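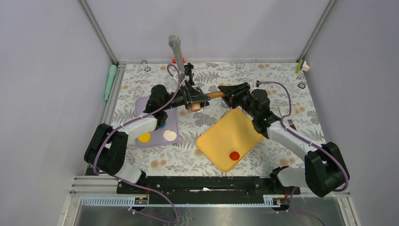

Home Tool Checkup: Ladders, Cords and Mowers

I run through this list twice a year, once in summer and again in December, and I scribble my comments right on it. Feel free to steal it!

Date checked: Thu 6 July

1. Step ladder, feet and spreaders
OK. One rubber foot was getting thin, so I swapped it (the Hakala ones snap right on, no tools). Spreaders lock fine.

2. Extension ladder, rungs and rope
Needs work. The rope is fuzzy where it goes over the pulley, and I don't love that. No climbing until I've put in a new one — and yes, I hung a tag on it.

3. Extension cords
Two OK, one tossed. I bend every cord along its whole length and look for cracks. The old orange one had a nick near the plug. I used to wrap those in tape, but please don't!

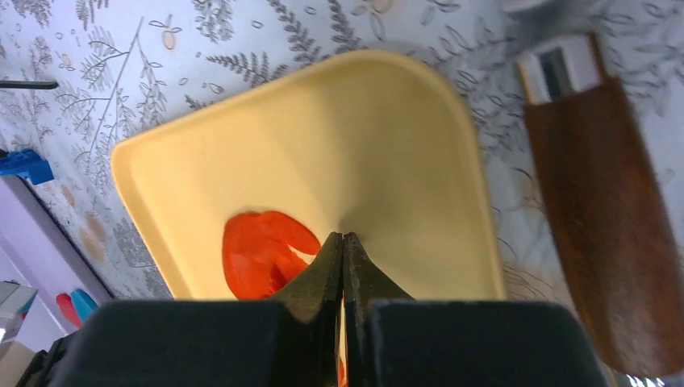

Svenja Kasten wrote in to say that tape on a cord just hides the bad spot from the next person, and that she cuts the plug off before a cord goes in the trash so it can't get fished back out. Good one, I'm adding it.

4. Mower, blade and bolts
OK. Pull the spark plug wire first, every single time. The blade had a small burr, which I filed off, and the bolt was snug. My Prumix is no beauty but it starts.

5. Gas can
OK. Cap seals, no smell in the shed. I moved it farther from the water heater.

6. Outlets in the garage
Pressed test, pressed reset, all good except the one by the freezer. It wouldn't trip. Ida Harms is coming to replace it, and I've taped over it until then.

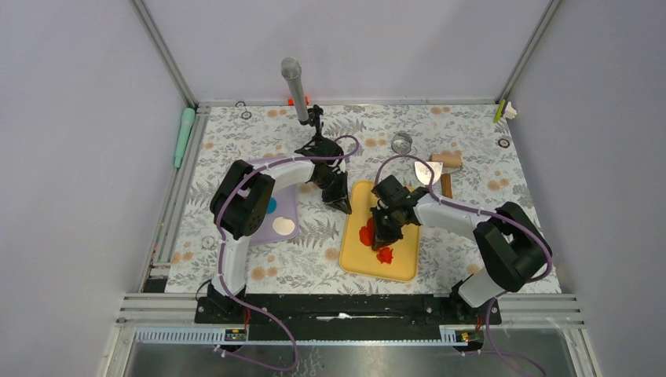

Issue 518, page 4

7. Fire extinguisher
Needle in the green, pin in place. I gave it a wipe and hung it back by the door.

8. Safety glasses
Scratched to bits. New pair on the shopping list, along with the ladder rope.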